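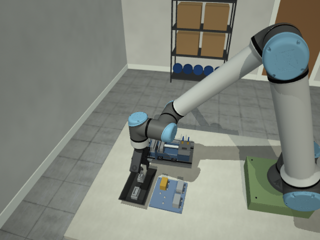 Can a robot arm take over bench assembly in a small workshop yet?

Posted by Roy Naylor, Mar 8, 2025
Category: Workshop and garage > Tools and machines
Viewed 1782 times

I run a small unit in Skinville with my brother-in-law. We put together switch housings and small brackets for a couple of customers, mostly in batches of up to 500. The work is the same all day long. You have a tray of small parts on one side and a board with locating pegs on the other, and you take a part out, turn it the right way round, put it down over the peg and press until it seats. Then you do the next one. When the board is full it goes to the screwing-down bench and a new one comes across.

Both of us are getting bad wrists from it and we can't find anyone who wants to do it for more than a few weeks. A rep from Trekari came round and left us a brochure and a simulation they had made up, and on the screen it all looks very easy. I know the big factories have had arms for years, but they make the same thing by the hundred thousand. We change over to a different part two or three times a week.

What I'd like to know is whether anybody here has put an arm on this kind of job in a small shop, and whether it did the job. I'm not bothered about it being fast. I would be happy with something that runs slower than me but carries on while I do the paperwork and the deliveries.

Other details in case they matter. The parts are light plastic, mostly pale grey, and they come in plain trays, not sorted. The fit over the pegs is fairly tight. The bench is about two metres long and there is a compressor already. I can do a bit of wiring but I have never written a program. The unit is rented, so I don't want to bolt anything through the floor.

My wife has asked me to add whether the same machine could be used for anything at home. I think she means the washing up.

Consuelo Tejada
Marked helpful by 122 members

I look after the assembly cells at Wainwright, and before that I spent a long time on the line doing it by hand, so I have seen both sides.

The short version is that picking a part out of a tray and putting it on a board is well within what an arm can do now. Whether it is worth it for you depends on three or four dull things that the brochure won't dwell on.

The first is how the parts lie. If they sit flat in the tray with the same face up and some space between them, a fairly ordinary camera will find them and the arm will pick them up all day. If they are tipped in as a heap, you are into a different and much more expensive sort of system, and it will still drop some. Before you spend any money, see if your supplier will send them in a tray with pockets. Ours did it for nothing once we asked, and it saved us more trouble than anything else we tried.

The second is the fit over the peg. A person does this without thinking. You feel the part catch, you wiggle it, it drops on. An arm that only goes to a position will push down regardless, and if it is half a millimetre out you get a cracked part or a bent peg. You need one that can sense force at the wrist, or a bit of springiness in the tooling, and you need someone to set up a little searching movement. This can be done, and we do it on every shift, but it took us weeks to get right on the first product and a few days on each one after that.

The third is the gripper. People spend all their time choosing the arm and then take whatever gripper comes with it. Take a handful of your actual parts to the supplier and make them show you the fingers holding each one, including the awkward one. There is always an awkward one. Two plain fingers will cope with a squarish block. They are not so good with a thin frame or a round thing, and if the tray has high sides you have to check that the gripper can get down inside without hitting the wall. We had fingers remade twice for that reason.
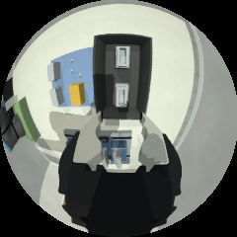 Do you have to know how to program to set one of these up?

For simple pick and place you don't. Most of the smaller arms can be moved by hand to each point and told to remember it, and the rest is filling in boxes on a tablet. You will want help with the camera and the force settings the first time.

On the simulation, I would not dismiss it. We use one before any new job, to check the reach and see where the elbow goes when the hand is low down over the bench. It is a cheap way of finding out that your tray is on the wrong side. What it is bad at is contact. Parts in a simulation are all exactly the right size, and real ones have flash on the edges and stick together a bit on a damp morning. So ask Trekari for the layout from the simulation, and then ask for a trial with your own tray and your own board before you sign. If they are any good they will have no objection.

As for changing over two or three times a week, this is where I would be careful. If each changeover is a new program, a new set of fingers and a new board position, you could lose half a day each time, and then you may as well have done it by hand. Try to make the boards all the same outside size, so they locate in the same corner stops, and keep the tray in one place. We have a fixed plate with dowels in it and everything goes on that.

You won't have to bolt through the floor. A heavy bench or a weighted pedestal is enough for a small arm, provided it doesn't rock. You will need a proper risk assessment even for the sort that stops when it touches you. The arm may be harmless but a pointed part held in the fingers isn't.

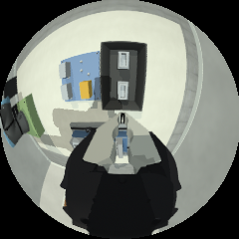

One more thing about layout, and it comes from our own mistake. We put the tray hard up against the assembly board to shorten the travel, and it did save a second or so. Then a batch came in with slightly taller parts and the fingers kept catching the one on the near edge of the board on the way out. We moved everything apart by a hand's width and slowed the lift, and it has been fine since. Leave more room than you think. Also look at where the arm throws its shadow if you are using a camera. Ours failed every afternoon until we fitted a lamp and a blind.

For the washing up, tell your wife to keep the dishwasher. An arm can load plates in a laboratory, and I have watched it done, but everything in a kitchen is a different shape and greasy, and it is never in the same place twice. Your bench job is a good deal easier for a machine than a sink is.

Boker
Marked helpful by 6 members

Wouldn't bother. My old firm bought one and it sat under a sheet most of the year because the lad who set it up left. Get a cheap rotating fixture and a foot press and save your wrists that way.

Roy Naylor

Thanks both. Consuelo, the bit about the trays is very useful and I have emailed our supplier already. I hadn't thought about the boards being different sizes but they are, every one of them, because I made them at different times out of whatever I had.

Boker, what sort of foot press was it? We have an old one in the back but it is meant for rivets and I think it would go straight through the housing.

Boker

Bench one with an adjustable stop. You set the stop so it can't go further than the part. Rivet one is no good for plastic.

Consuelo Tejada

I'd agree with the foot press for now, and you could use it alongside an arm later on. Some of our stations still work like that, with the machine laying the parts on and a person pressing them home. It is a lot less to set up than having the arm do both. If you make the new boards, put the pegs in with a small chamfer on the top. It helps a person as much as it helps a robot.

Roy Naylor

Will do. The trial with Trekari is booked for later in March and I am taking a box of the worst ones.

This thread has 619 followers. Log in to reply or to follow.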